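Cullinane Guest House Opens Luggage Room With Padlock Loans for Day Visitors

Lockers available to overnight guests and the public from November
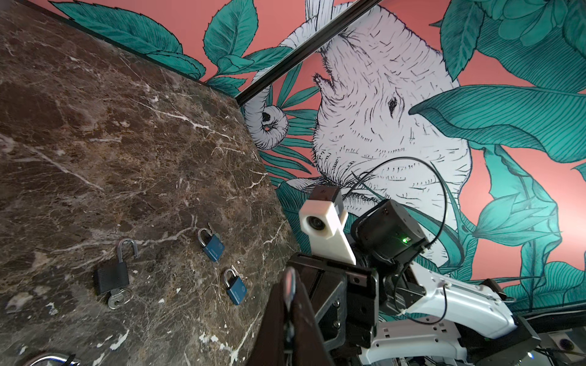 JADHAM – Cullinane Guest House has opened a luggage room on its ground floor, giving travelers a secure place to leave bags before check-in, after check-out or during a day in town. The room holds 84 lockers in 2 sizes and is open to overnight guests and to visitors who are not staying at the house.

The luggage room replaces the open shelving that stood behind the reception desk for many years. Guests had often asked for storage they could lock themselves, particularly those arriving on the early train with several hours to wait for a room. Work on the space began in the spring and included new flooring, improved lighting and a wider door to the courtyard.

Each locker closes with a hasp and accepts an ordinary padlock. Visitors may bring their own lock or borrow one at the reception desk. Loan locks come in black and blue and open with a key. A small deposit is taken when a lock is borrowed and is refunded in full when the lock and its key are handed back. Guests who wish to keep their lock may buy it at the desk.

"Our guests told us they wanted something simple," said a spokesperson for Cullinane Guest House. "A padlock and a key are familiar to everyone. There is no code to remember and no app to install, and a guest can come back to a bag at any time the room is open."

The smaller lockers are suited to backpacks, helmets and shopping. The larger lockers will take a full-size suitcase. Items that do not fit, including skis, strollers and musical instruments, may be left with the staff by arrangement.

The luggage room is open from 6 a.m. to 11 p.m. Overnight guests may use a locker at no charge on the day of arrival and the day of departure. Day visitors pay a flat fee for each locker, and the current rate is posted at the desk. Bags may be stored for up to 14 days. After that period the house will contact the owner using the details given at registration, and unclaimed items will be moved to the office.

Visitors are asked not to store food, fuel, animals or anything that could damage neighboring lockers. Lost keys should be reported to reception as soon as possible. Staff will check proof of identity and the registration slip before a lock is removed.

The fittings were supplied by Naden, a maker of storage equipment for hostels and sports halls. Taka, a local joinery workshop, built the benches and the luggage racks beside the entrance. The house expects to serve up to 200 visitors a day in the high season.

Groups of ten or more may reserve lockers in advance by contacting the front desk. Reservations are confirmed in writing and can be changed until noon on the day before arrival.

About Cullinane Guest House
Cullinane Guest House is an independently owned guest house in the center of Jadham. It offers private and shared rooms, a breakfast room, laundry facilities and bicycle parking.

Media contact
Press Office, Cullinane Guest House, Jadham
Images and further information are available on request.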